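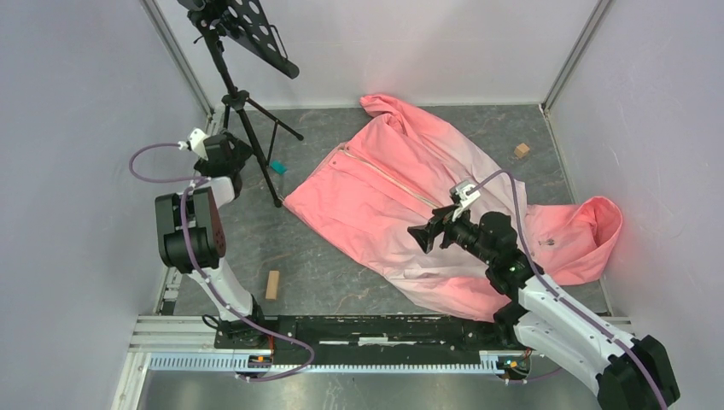

Relatório de progresso, abril
Para: Menaka Miah, Fundo Corach
De: Delphine Castellanos, oficina de costura de Lomside

Menaka, segue o ponto de situação. Vai curto, fecho as contas hoje e ainda tenho turma às 18h.

Inscrições: 30 na primeira turma, 2 desistências (horário de trabalho, as duas). Lista de espera aberta para a segunda. A turma da noite enche sempre primeiro, a da manhã custa mais.

Conteúdos dados: bainhas, fechos, remendo invisível, ajuste de cintura. Falta malha elástica. A Sunita Iwasaki pediu mais uma sessão só de fechos, muita gente ainda descose tudo e volta ao princípio. Concordei, sai das horas previstas para bordado.

Peças arranjadas até agora: 152. Sobretudo calças e casacos de criança. As cortinas da escola Oyelaran ainda não entraram nesta conta, ficam para o próximo relatorio.

Material: linhas e agulhas dentro do orçamento. Tecido doado chega, mas vem muito poliéster fino e pouco algodão. Ferro de engomar avariado desde março, estamos com o da Birdie Benavides emprestado. Preciso de autorização para comprar outro com a verba de manutenção, pode responder por email que serve.

Atrasos: o manual impresso. Textos prontos, revisão com a Kanyarat Sombatkul, faltam 6 páginas. A gráfica Skamska só dá data depois de receber tudo. Conto ter provas em maio, sem garantias.

Despesas: mapa em anexo. A rubrica de transportes está acima do previsto, as entregas em Lomside de cima obrigam a duas viagens. Proponho tirar da rubrica de divulgação, que quase não se usou.

Próximos passos: arranque da segunda turma, compra do ferro, fechar o manual, combinar com a escola a entrega das cortinas. E marcar a sua vist, diga-me que semana lhe dá jeito.

Delphine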